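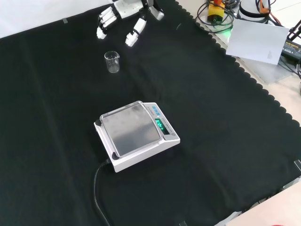
Le club de robotique du lycée Blackburn se réunit chaque vendredi. Cette année, les élèves préparent l'épreuve de pesée du concours Odater. 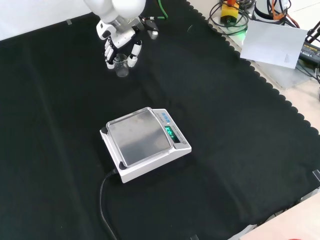
Le règlement donne 100 points au maximum. Ashley Bellamy, notre professeure, insiste sur la prise : la main doit tenir le bécher par les côtés, du bout des doigts.

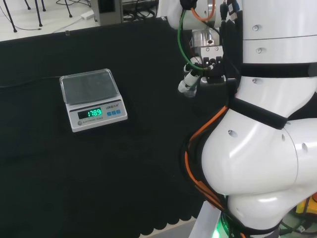

Le programme compte déjà 372 lignes. La finale aura lieu en mars à Skodton.

Contact : club Blackburn | Haut de page

Commentaires

Dometti : Bravo à toute l'équipe !
Lise : Peut-on visiter ?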